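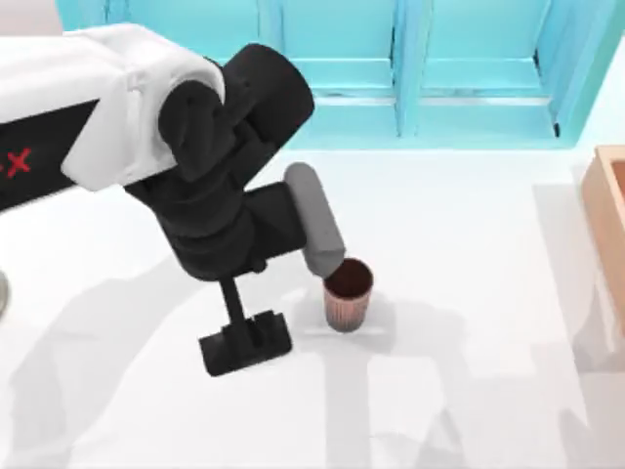
Is a water flosser worth buying if you already floss with string? For me it was, mostly for the back molars and the spot under my bridge where string never wanted to go.

Last updated December 30, 2023
2 min read

I bought the Zadix countertop flosser in October, after my hygienist, Mabli Gwynne, gave me the gum talk again. I've used it every night since and I love this thing!

The pressure dial has 11 settings. Start at 2. I started at 6 and soaked the mirror, my shirt and a clean stack of towels. Lean over the sink, close your lips around the tip and let the water run out - you get the hang of it in a few nights. I'm up to 5 now and my gums have stopped bleeding, which hasn't been true in years.

The tank holds 300 ml. That gets me around my whole mouth once with a bit left over for the bridge. Lukewarm water is much kinder if your teeth are touchy like mine. The tips click in firmly and come with colored rings, so my husband and I don't mix ours up.

Gripes? It's loud. Not dentist-drill loud, but I wouldn't run it next to a sleeping baby. The hose is stiff and likes to spring off its hook, and the lid on the tank could fit tighter. I had a Galbraith cordless before this one - easier to pack, but the battery quit on me and I was always refilling it halfway through.

I still use string a few times a week between the front teeth, where they're really crowded. At my last cleaning Mabli was done scraping so fast I thought she'd skipped a side. I've already ordered spare tips, and one of the same flossers for my sister.

Reviewed by Roscoe Montoya's wife, on his account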